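Library › Textile Care Studies › Issue 16 › Section 3

Search articles Enter keyword Go Advanced

3. Do Care Labels Predict Wear?

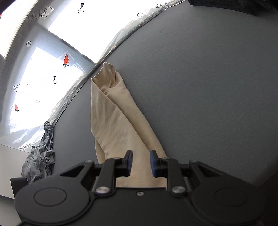 Figure 3. A beige garment laid lengthwise on a dark gray surface, with shallow wrinkles in the cloth.

Care labels are there to protect the manufacturer, one respondent to the Stellard survey wrote, and the buyer's shirt comes a distant second. We began with some sympathy for that view and ended with slightly less, though the evidence on either side is thin.

The Stellard survey collected 2,444 replies on home laundering. Only 1,439 respondents said they read the label before a first wash, and even that figure deserves caution – people tend to overstate careful habits when asked about them. Hofstetter's earlier study reported that garments washed as directed lasted longer. It did not separate washing from how often a garment was worn, and a shirt that stays in the closet will outlive most others whatever the label says.

The Litilov wash trials are often cited as settling the matter. They covered nearly 2,000 cycles, but all of them used one detergent and one water hardness. Creasing was scored by eye on a five-point scale, with no check on whether two raters would agree. We were unable to reproduce the reported gap between warm and cool washes in plain fabrics. Until the scoring is repeated with independent raters, we treat the label effect as unproven – small at best – and leave it out of the model in Section 4.

Contact the editors | © Gultulau Press, June 2018 | Back to top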